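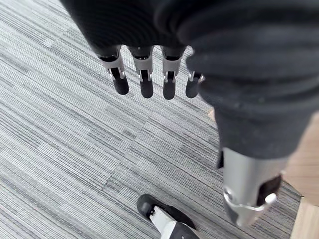 Svend Kvaran wants it known that striped carpet hides everything, and that the rest of us fuss too much. He wrote in after the May issue to say his has been down for years and still looks the way it did in the store.

I have my doubts. Gray stripes are kind to lint and crumbs, I'll give him that, but hiding dirt and not having any are two different claims, and the people who sell carpet like to blur them. The Toft catalog calls its gray stripe "self-cleaning to the eye." Read that again slowly.

Grolten now offers a carpet refresh at $200 a room, 2 visits included. A reader on the Nesora side of town paid for it and says the pile stood up nicely for almost 21 days, then lay down again along the path to the door. My own vacuum costs me nothing extra and gets the same result if I go across the stripes first, then along them.

Tadus rents a machine for $40 a day. I haven't tried it. If you have, send me a note, and please mention what the carpet looked like a month later.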